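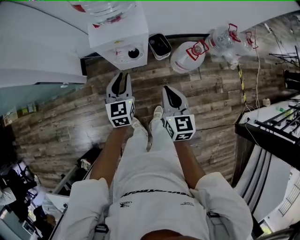

Section 4. Changing the Bottle and Looking After the Water Corner

Welcome to the part of the guide you'll use most! Once your Trirlow top-loading dispenser is in place, everything else comes down to a good bottle change and a tidy floor. Take your time on the first one. By the third or fourth you'll have your own rhythm, and it's a surprisingly satisfying little job.

4.1 Before you start

The dispenser should stand level on a hard floor. Wood planks are fine, including the rustic kind with knots and deep grain, as long as the feet don't rock. If they do, go back to Section 2 and adjust them first.

1. Wash your hands and dry them well.
2. Clear the floor in front of the dispenser. Jugs and bottles lying on their sides like to roll, so stand them up or move them against a wall.
3. Check for cables. Anything that trails down a post or wall should be clipped back before you carry water past it.
4. Put on shoes with a decent grip. Sneakers are perfect.

CAUTION: A full bottle is heavy. Bend your knees, keep it close to your body, and ask for a second pair of hands if you want one.

4.2 Changing the bottle

1. Unplug the dispenser if yours is a heated or chilled model.
2. Lift the empty bottle straight up. A little water may drip from the neck, so keep a towel on your shoulder.
3. Wipe the collar with a clean, damp cloth.
4. Wipe the neck and cap of the new bottle.
5. Peel off the sticker, but leave the cap on if it is the no-spill type.
6. Lift the bottle, tip it over the collar, and lower it in one smooth movement.
7. Wait for the bubbles. That big glug is the sound of a job well done!
8. Open the tap and let it run into a cup until the flow is steady.
9. Plug the dispenser back in.

NOTE: No glug and no flow? Lift the bottle a little and set it down again. Nine times out of ten the cap hasn't opened all the way.

4.3 Jugs and carry bottles

Handled jugs are great for topping up kettles, plant pots and lunch-break bottles. Fill them on the floor or on a low, sturdy shelf – never balanced on top of the dispenser. Rinse them with warm water and a drop of dish soap, then let them dry upside down with the cap off. Store them upright, handles facing out.

Do not use a jug for drinking water if it has ever held anything else. Mark it with tape and keep it for mopping.

4.4 The drip tray

1. Slide the tray out and empty it.
2. Wash it in warm, soapy water. A soft brush gets under the rim.
3. Dry it and slide it back until it stops.

Drips are hard on wood floors, so wipe the planks along the grain whenever you clean the tray. If your water corner is next to a walkway, striped hazard tape on any nearby post is a cheap and cheerful way to keep elbows and carts clear. Replace it when the edges start to curl.

Spare trays are part 111 and tap washers are part 114 – both can be ordered from the Pladatville parts desk. For descaling, go on to Section 5.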